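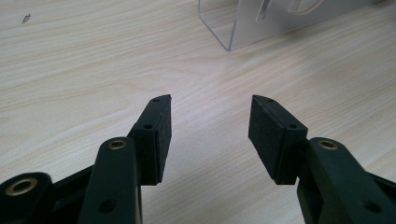 The pale wood of a tabletop, with the grain going across it.

When I was a child we had a table that I did not see until I was nine years old. I mean that I did not see the wood. There was always the oilcloth, and over the oilcloth a second cloth for Sundays, and under both of them a felt, so that plates would not make a noise. One summer my mother took everything off to wash it, and I stood in the kitchen and looked at the long lines of the grain like somebody who meets a relative for the first time. Then the felt went back on.

I am writing this because in our building, Turnstead, there has been a small quarrel about the tables in the shared room downstairs. They are light-coloured wood and they came new in December. A group of neighbours wants to cover them with clear plastic sheet. Another group, to which I belong, wants to leave them as they are. The price of the plastic is 184 dollars for each table, cut to size, and the people who sell it say it will keep the wood "as new". I have thought a lot about these two words and I do not like them.

First, the practical side, as I know that some of my neighbours will read only this part. A plastic sheet does not keep a table clean. It keeps the dirt in a different place. Crumbs go under the edge, and water goes under after the crumbs, and you do not lift the sheet because it is heavy and there is a plant on it. My aunt lifted hers after four years and there was a grey shape where the fruit bowl used to be. An open table you wipe with a damp cloth, in the same direction as the lines, and then with a dry one. It takes me less time than to make tea.

It is true that bare wood takes marks. I will not pretend it does not. My own table upstairs is a Skedon, the plain one with no drawer, and I paid 356 dollars for it, which at that moment was a serious sum for me. In the first month I put a hot pot on it. There is now a ring, pale and quite round, and for a week I put a newspaper over it so that I would not have to look. Later I sanded it a little, with fine paper, by hand, and put on oil from a tin. The ring is still there if you know where to look. My neighbour on the third floor says this is exactly her argument for the plastic, and I must admit it is a good argument.

But I ask myself what we are saving the table for. My grandparents saved a good room with good chairs, and we went into it for funerals. The furniture was in perfect condition when it was sold, and the man who bought it paid almost nothing, as perfect condition was not the fashion that year. In all those years we had the worry of it and none of the pleasure.

There is also a pleasure in the wood itself which I find difficult to explain in my second language. In the afternoon the light comes from the side and you can see that beige is not one colour. There is some tan in it, and a kind of cream. The lines start together and then they separate a little, and your eye follows them while the kettle is working. Under plastic you see mostly the lamp. Your sleeves stick to it in July. Children put stickers on it, and you can never take them all off.

I have one request to the people who prefer the sheet, and it is a modest one. Let us try without it until next winter. I have already bought a tin of oil, and also some cork mats, the thick kind, from Gunnlaugsson on the corner. I offer to do the oiling myself, twice a year, with the windows open - the smell is strong on the first evening, I warn everybody. If there are burns and stains by then, I will help to carry the plastic in from the van and I will say nothing about it.

Until then please use the mats. They are in the left cupboard, under the tea towels.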